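Home | News | Software | Events | Jobs | Contact

Vildale lab puts out Itus 8, a grasp planner that knows when to wait

Print this article | E-mail to a friend

VILDALE — The robotics software group at Nwankwo has released version 8 of Itus, its planning and control package for small tabletop arms. Out this May. Free download, source included, same license as before.

The big change is in what the software does when it isn't sure. Older versions took a camera view, picked the best grasp on offer and went. If the best one was poor, it still went. Users complained, a lot. Version 8 scores every candidate grasp and if none clears the bar the arm holds position, shifts the wrist a little and looks again. The group calls this "hold and look." It can be switched off.

Pale things on pale surfaces were the main headache, according to the release notes. A white box on a white table gives a wrist camera very little to go on — the edge of the box and the edge of the table can differ by a few shades of gray, and the old segmentation code would happily merge the two. The new one keeps them apart using a second pass that looks only for thin bands of shading along an edge. Slower, but it can be limited to the part of the view between the fingers and just ahead of them.

The group ran 2000 grasp attempts before release, split between bright colored blocks and plain white or gray items. On the colored blocks there was hardly any difference from version 7. On the white items failed grasps fell by 55 percent, the notes say. Most of the remaining failures were put down to glossy sides, where reflections get read as an extra edge. A fix is being worked on, no date given.

Other changes are smaller. The gripper's own fingers are now masked out by default. In version 7 you had to draw the mask by hand for each camera mount, and a mount that slipped even slightly meant doing it over. Itus 8 works the mask out from a short open-and-close cycle at startup. Dark rubber pads are handled well. Light colored fingers still need a hand-drawn mask, at least for now.

There is also a new log viewer. It lines up the wrist view, the joint positions and the planner's score on one timeline, so a user can scrub back to the point where a grasp was picked and see what else was on the list. Rejected grasps show up in gray. Views can be saved out one at a time or as a strip.

Control loop timing has been reworked too. The planner no longer shares a thread with the arm driver, which was the cause of the stutter some users reported on older laptops. The notes list 22 bugs closed, among them the one where the arm would park with the gripper half shut after a lost connection.

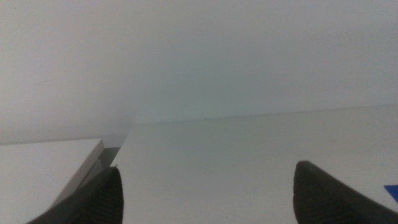 Itus 8 talks to the Zorus simulator directly, so a scene can be planned in simulation and sent to the real arm without the export step. That link is marked as beta. It needs the current Zorus build; older ones will connect and then drop out after the first plan. Table height has to be entered by hand on both sides and must match, the notes are pretty blunt on this point.

Upgrading from version 7 should be simple enough. Config files carry over. Saved masks do not, and the installer wil ask before deleting them. Anyone on version 6 or earlier has to go through 7 first. Custom scoring plugins need one line changed in the header, and the download page has a short guide.

Early reaction on the user list is mostly good. A few complaints that hold and look makes the arm seem sluggish on easy jobs — wrist moves, stops, moves again, then picks up a block it could of grabbed the first time. The group's reply was to lower the threshold, and a set of suggested values for common jobs has been added to the manual.

A follow-up release is planned for the glossy edge problem and for two-arm setups. Two-arm support was meant to be in this one but got pulled late, after the planners kept reserving the same patch of table.

The download, manual and release notes are on the Itus project page.

Print this article | E-mail to a friend

Related items
Zorus simulator adds soft contact model
Itus 7 bug list: what's fixed, what isn't
Vildale robotics open house returns
Calibrating a wrist camera without a checkerboard
Nwankwo group posts its grasp logs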